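4.2 Converting mixed spreadsheets in one pass

We were delighted by how well the batch converter coped with workbooks that had grown over many years. Trerner reads each sheet, works out where the printed area should end, and hands the result to a small layout program we call Fistness. Of the 549 workbooks in the Dorwood collection, 190 had no print area set at all, and these were the ones we most wanted to get right!

Our first version (Mancuso and Galli, last May) simply took the last filled cell as the corner of the page. It worked nicely until a stray space in row 200 pushed out a run of blank pages. The new rule looks for seven empty rows in a row and stops there, unless a formula further up points past the gap. It is a tiny change, and a very satisfying one, as the colour fills and merged headings now stay with their tables.

Embedded pictures were a separate puzzle. Chin stores them apart from the cells, so we anchor each one to its nearest heading before the page is drawn.

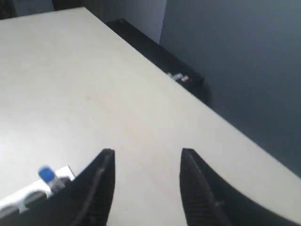

Figure 3. Pale tabletop with two black gripper fingers.

Charts follow the same path, though their labels still need a second pass, and Ongart's font table (Section 4.3) takes care of most of that work.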